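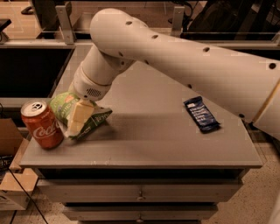 *Table Rostton, plateau gris mat : canette de Coca-Cola à l'avant, paquet vert froissé juste à côté, barre dans son emballage bleu foncé.*

# Table de pause Rostton, plateau gris, reconditionnée

Je vends du mobilier de bureau d'occasion chez Burosell depuis assez longtemps pour avoir mes petits préférés, et la Rostton en fait partie. Alors oui, c'est une table grise. Je sais bien qu'il y a plus excitant dans le catalogue ! Mais c'est celle que j'ai prise pour notre propre coin pause, à l'atelier, et je n'ai aucune envie de la rendre.

Le modèle vient des gammes Ingvarsson, série bureau, et on le récupère quand des entreprises déménagent ou changent tout leur mobilier d'un coup. En février il m'en est arrivé un beau lot, et c'est ce lot que je mets en vente sur cette page.

## Le plateau

Gris mat, uni, sans motif. Le chant avant est un peu plus clair que le dessus, ce qui donne un petit liseré assez discret. J'aime beaucoup ce détail (ma collègue de l'accueil me dit que je suis la seule à l'avoir remarqué, tant pis).

Le mat, pour une table où on mange, je trouve ça vraiment agréable. Chez moi j'avais une table brillante, un cauchemar, je voyais chaque trace de doigt dès que le soleil tournait. Sur la Rostton je passe une éponge humide après le goûter, un coup de chiffon et c'est réglé. Pas de poudre à récurer par contre, ni le côté vert de l'éponge ! Ça lustre la surface par endroits et vous aurez une zone brillante au milieu du mat, impossible à rattraper ensuite.

## L'état, puisque c'est de l'occasion

Ce sont des tables qui ont déjà servi. Il y a quelques légères éraflures et de petites marques sur le dessus, le genre de choses qu'on repère en se penchant. Je classe ce lot en « bon état ». Si vous cherchez du neuf sous film, regardez plutôt la gamme Zeteck, elle est plus chère mais elle sort du carton.

Chaque table est nettoyée, je resserre toute la visserie et je remplace les patins quand ils sont fatigués. Je refuse celles dont le plateau a gonflé ou dont un angle est abîmé.

## À quoi elle sert bien

Une table de pause, pour moi, c'est l'endroit où l'on pose sa boisson, où l'on ouvre un paquet de chips en arrivant et où l'on oublie sa barre de céréales jusqu'au lendemain. Il faut de la place pour que chacun ait son coin sans pousser les affaires du voisin. 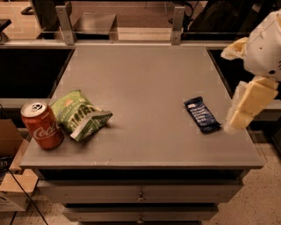 Et de la place, avec 1 760 mm de long, il y en a. La canette et le paquet peuvent rester collés l'un à l'autre d'un côté, on garde encore de quoi poser une assiette, un carnet, un ordinateur portable pour ceux qui ne décrochent jamais. Je l'ai aussi vendue à des gens qui voulaient une table de tri pour le courrier, une table à couture, et une fois pour des semis (j'ai conseillé une nappe cirée, quand même).

Le seul usage que je déconseille, c'est la cuisine proprement dite. Pas de casserole sortie du feu directement sur le plateau, mettez un dessous-de-plat – je ne reprends pas une table avec un rond de brûlure.

## Fiche pratique

- **Modèle :** Rostton, série bureau Ingvarsson
- **Référence Burosell :** 2981
- **Longueur :** 1 760 mm
- **Profondeur :** 1 000 mm
- **Poids :** environ 44 kg
- **Coloris du plateau :** gris mat, bord avant légèrement plus clair
- **État :** occasion, bon état, petites traces d'usage
- **Vendue sans chaises**

## Livraison et retrait

Vu le poids, venez à deux si vous passez la chercher à l'atelier. Les pieds se démontent et je fournis la clé. Le plateau, lui, reste d'un seul morceau, donc mesurez le coffre avant de partir, et pensez aussi à la cage d'escalier (je parle d'expérience, j'ai déjà dû tout redescendre).

En livraison, la table arrive démontée avec des protections aux angles. Le transporteur dépose au pied de l'immeuble, la montée à l'étage est en option au moment de la commande. Regardez bien le plateau avant de signer le bon, et s'il y a un choc, notez-le dessus et envoyez-moi une photo le jour même.

Pour les commandes de plusieurs tables, écrivez-moi par le formulaire plutôt que de passer par le panier. J'essaie d'assortir les plateaux entre eux, le gris varie un tout petit peu d'une série à l'autre et côte à côte ça peut se voir. Je réponds en général avant 18 h, et je peux vous envoyer des photos de près des marques de la table que je vous réserve.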